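Inicio · El taller · Proyectos · Boletines · Socios · Contacto

Archivado en: Robótica de andar por casa

El brazo de Irilico, cuarta entrega: los dedos nuevos

Viernes, 8 de marzo de 2019

Los que leéis el boletín desde el otoño ya sabéis en qué punto estaba el brazo. Se movía, obedecía a la consola y repetía una trayectoria sin perderse demasiado, pero cogía mal las cosas. Los dedos del primer diseño eran macizos y rectos. Con objetos pequeños resbalaban, y con objetos grandes el motor de la pinza se calentaba tanto que había que parar a media tarde. En la última reunión se decidió dejar el resto como estaba y dedicar el mes a la pinza.

El diseño actual es el quinto. Los dedos se estrechan hacia la punta y llevan una ranura larga que recorre la cara. La ranura quita peso y deja que la pieza ceda un poco cuando aprieta contra algo duro. Los cuatro anteriores están en la caja de restos, por si alguien quiere los archivos o las piezas. El segundo todavía sirve como calzo para la puerta.

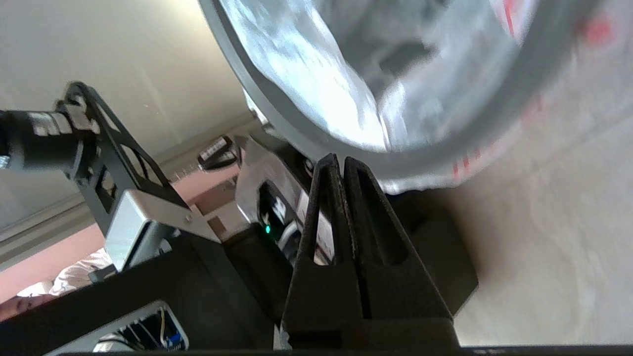

La impresión de cada dedo tarda casi 9 horas en la máquina del taller, con capa fina y relleno alto. Se puede bajar bastante con capa más gruesa, pero las paredes junto a la ranura salen débiles y la primera pareja que hicimos así se abrió por la base. El acabado queda mate y algo áspero. No lo hemos lijado. La superficie lisa del tercer diseño quedaba mejor en la estantería y agarraba peor.

La base de la pinza sigue siendo la del kit Brilten, con los tornillos originales. Aviso para quien tenga el mismo kit en casa: los agujeros no coinciden con los del plano que viene en la caja. Hay que medirlos con calibre antes de imprimir nada. Nosotros perdimos dos tardes por fiarnos del papel. La placa Gallagher que lleva el control tampoco ha cambiado, aunque le hemos puesto un límite de corriente más bajo para el cierre. Está en el archivo de configuración, en la línea marcada como «pinza», y se agradece que no se toque sin apuntarlo en el cuaderno.

El cableado es lo que menos nos gusta por ahora. Los hilos finos que van a la muñeca pasan demasiado cerca de una pieza que gira, y con ciertos ángulos se tensan. Hay una propuesta para llevarlos por dentro de una funda de malla y otra para recolocar el conector. La segunda obliga a desmontar medio brazo — de momento ganará la funda.

Las pruebas de agarre se hacen con objetos corrientes, de los que hay por cualquier casa. Empezamos por los altos y rígidos, que son los agradecidos, y dejamos para el final los planos. Un aro fino y gris como el que está en el suelo, bajo las puntas de los dedos, es de lo más incómodo que se le puede pedir a esta pinza. Apenas levanta de la baldosa, y hay que bajar mucho sin llegar a clavar las puntas. El programa baja ahora en dos tramos, uno rápido y otro muy lento, y cierra al terminar el segundo. El tramo lento se puede alargar desde la consola.

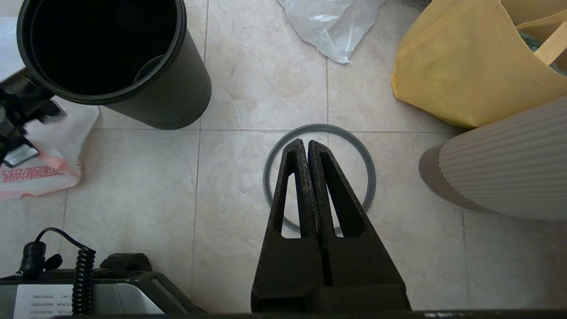
Para la calibración usamos el método que publicó en su hoja el grupo de Trutesthorpe, con una modificación. Ellos toman los puntos de referencia sobre una mesa nivelada. Nosotros trabajamos muchas veces a ras de suelo, y las juntas grises entre las baldosas claras nos hacen de cuadrícula sin dibujar nada. Conviene comprobar antes un par de baldosas con el nivel, porque una que baile estropea la serie entera. Después se anotan las alturas y se cargan en la tabla. Con la práctica, todo el proceso ocupa 45 minutos.

Pendiente para las próximas semanas: la funda de los cables, un juego de dedos de repuesto y unas puntas de goma que se puedan quitar y poner. Sobre las puntas hay opiniones encontradas. La goma ayuda con lo liso, pero engorda el extremo y complica todavía más los objetos planos. Si alguien tiene retales de goma de 4 milímetros o menos, que los deje en el cajón del banco grande, con una etiqueta.

Los archivos del quinto diseño están en la carpeta compartida, en las dos versiones, la izquierda y la derecha. Ojo, que no son iguales. La jornada abierta se mantiene para junio y el brazo estará en marcha, con estos dedos o con los que toquen entonces. Quien quiera imprimirse un juego antes puede reservar máquina en la hoja de la entrada.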